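Menik open day

The Menik open day is a public demonstration of robot manipulation held at the Bikus workshop building. It is organised by Rendero, a firm that builds control software for robot arms, and Chien, which supplies the gripper fingers and the mounting plates. The first edition took place on January 13, 2020. The main item on the programme is the kitchen bench, a table set with toy cookware and toy food.
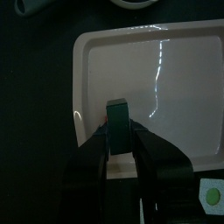
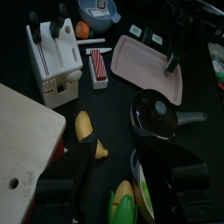
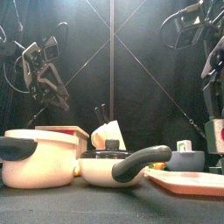
Kitchen bench, Menik open day

The bench runs in short sessions throughout the day. Each session is a set of pick-and-place tasks: an object is gripped, lifted, carried to a stated target and released. Targets are named before the arm moves, so that visitors can judge the outcome for themselves. A task is scored as complete only if the object stays where it was put after the fingers have opened and withdrawn. Objects that tip over on release are recorded separately from objects that are dropped in transit, as the two faults have different causes.

Toy items are used in place of real kitchenware. They are light, they cost little to replace, and they vary enough in shape to call for different grips. Flat-sided blocks are the easiest class, as two parallel faces allow the fingers to close squarely. Curved items such as fruit tend to roll when the first finger makes contact before the second. Lids are gripped by the knob, and handled pans are treated as a class of their own – the weight lies well away from the grip point, and the pan will swing if it is lifted too fast.

Operation

The grippers have two fingers. Control combines the view from small cameras carried near the gripper with that from fixed cameras beside the table. The fixed view is used to plan the approach and to keep clear of other equipment, while the close view is used over the last few centimetres. Rendero runs the two at different rates, and the control software gives priority to the close view once the fingers are within 50 mm of the object.

Demonstrations are given in two modes. In the guided mode an operator moves the arm by remote control, and the motion is recorded. In the replay mode the software carries out the same task by itself from recordings of this kind. The programme states which mode is in use for each session. The training set prepared for the first edition held 300 recordings, all made at Bikus in the weeks before the event.

Programme

The day is divided into six sessions with a break after every second one. Visitors stand behind a rail and may put questions to the operators between tasks, but not during them. A separate table holds spare fingers and a dismantled wrist unit, which may be handled. The closing session is an open one in which visitors choose the object and the target from a printed list. Requests outside the list are declined, chiefly on grounds of reach.

Attendance at the first edition was given by the organisers as over 300. Entry is free, though places at the rail are limited and are given out at the door.

Later editions

A second edition was held in July of the same year with a shorter programme of three sessions. The kitchen bench was kept, and the scoring rules were changed so that a second attempt at a failed grip no longer counted as a new task. Results from the two editions are for this reason not directly comparable. Rendero has published the task list and the scoring sheet – the recordings themselves have not been released.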